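# Teaching a planner to put the book back

Tülin Şimşekoğlu starts talking about shelves before I have my coat off. She leads the planning side of Sturura, a small software group that writes the layer between "I can see a book" and "the arm is moving," and she has spent most of the winter on one narrow question: how do you slide a paperback in next to another paperback without knocking the second one over?

"People think the grasp is the hard bit," she says. "The grasp is fun! Grasps are where you get the nice videos. But then you're holding this floppy thing by its bottom edge, the pages want to spread, and your planner still thinks it's a box."

The old planner did think it was a box. It took the book's outline at the moment of pickup, froze it, and searched for a path that kept the frozen shape clear of everything else. Taner Canpolat, who wrote most of that version, is cheerful about its faults. "It was a good planner for bricks," he says. "I'd happily lend it to anyone with bricks."

What replaced it is called Nimitz, and this is the part where both of them start drawing on the table with their fingers. Nimitz keeps two shapes for whatever is in the gripper. There's a hard one, for the part near the fingers that can be trusted to go where the wrist goes, and a soft one around it that grows and shrinks as the wrist camera sends new views. The path has to keep the hard shape out of trouble. The soft shape may brush against things, at a cost, and the cost depends on what it would be brushing. A fixed panel is cheap. A leaning book is expensive.

"That was Tülin's idea, the leaning," Canpolat says. "I had one number for all contact. She came in one morning in January and said a wall and a book that's about to fall can't possibly have the same price, and I went quiet for a while."

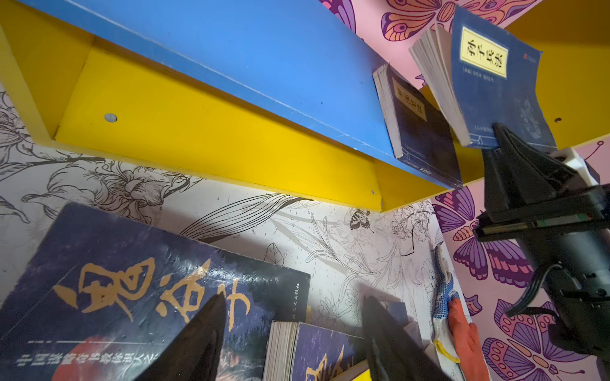
*The view from a wrist camera, with a copy of The Art of War in the other gripper and a second blue paperback leaning on the shelf beside it.*

I ask about the test area, and the wallpaper in particular – all those flowers and butterflies. Şimşekoğlu laughs. Busy backgrounds are wonderful for finding out what your perception code has been getting away with, she tells me. Edges are the trouble. A thin black stem drawn on white paper looks a lot like the rim of something, and an early depth filter kept inventing a sort of fence in mid-air and steering politely around it.

Ataberk Polat fixed that one. He's the quietest of the group until you mention timing, and then he's off. His change was to make the map forget: an obstacle now has to be seen again from a second angle within 90 milliseconds of wrist motion, or its weight begins to drop. "You move the camera anyway," he says. "You're already paying for the new view. So use it! Ask the question again." The fence went away, and so did 7 open tickets that had all been filed as different bugs.

He shows me the replay tool too, which he calls Cliveck and which I liked more than anything else I saw that day. You drag a slider through a run and the two shapes swell and tighten over the camera view, with the planner's rejected paths drawn as pale threads. Click a thread and it tells you which cost killed it. There are 290 stored runs in there, and Polat seems to know a good number of them by heart.

It still gets things wrong. Shiny covers are a headache, as are dark books standing side by side, where the gap between two spines can vanish. With two arms near the same shelf, the planners trade short promises about the space they'll need next, and sometimes both of them are so courteous that neither one moves. Canpolat has a fix half written. Şimşekoğlu has a different fix half written.

"We'll run both," she says. "I think mine's better, but his is shorter, and I have a soft spot for short code."

What does she want to try after books? She doesn't even pause. "Magazines," she says, and Canpolat puts his head in his hands.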